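Cahier d'atelier, 2019-07-14
Zarkuvholm, consignes de prise à la pince manuelle

Repris la fiche de prise ce matin avec Houshang Ranjbar. La version en cours à Zerville tient sur deux pages et deux points prêtent à confusion : le moment où l'on considère que la prise commence, et ce qu'on fait quand l'objet pivote entre les doigts. Sur 200 séquences relues, 56 à reclasser, surtout pour la première raison. Chez Jesen ils notent le début au premier contact, chez nous à l'arrêt des mâchoires. On garde l'arrêt.

Ajouté au point 4 : approche dans l'axe long de l'objet, les deux doigts à la même hauteur, pas de correction du poignet une fois le contact pris. Si la correction est nécessaire, on rouvre et on recommence. 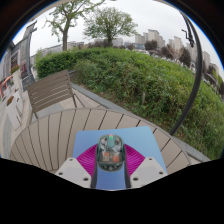
Règle sur les objets transparents, à réécrire entièrement. L'ancienne disait « éviter », ce qui ne veut rien dire pour celui qui tient la pince. Proposition : autorisés si le support est uni et d'une autre teinte que les doigts. La souris à coque claire sur son tapis bleu remplit la condition, les doigts magenta s'en détachent bien et on voit encore une bande de tapis entre les deux mâchoires. Sur les lattes nues de la table, je demanderais un deuxième avis. Mention à porter dans la colonne « support », pas dans les remarques.

Extérieur : ciel couvert accepté, plein soleil non, tant que Yuan n'a pas rendu sa note sur les reflets. Noter le ciel au début de chaque série, en un mot.

Vis des plaques : contrôle avant chaque série et toutes les 96 prises. Houshang voulait 200, j'ai gardé 96 parce que c'est déjà le chiffre du carnet d'entretien.

Reste à faire : renuméroter les points 5 à 9, envoyer la fiche à Zerville, reprendre les presque 167 séquences sans mention de support. Demander à Jesen leur modèle de tableau.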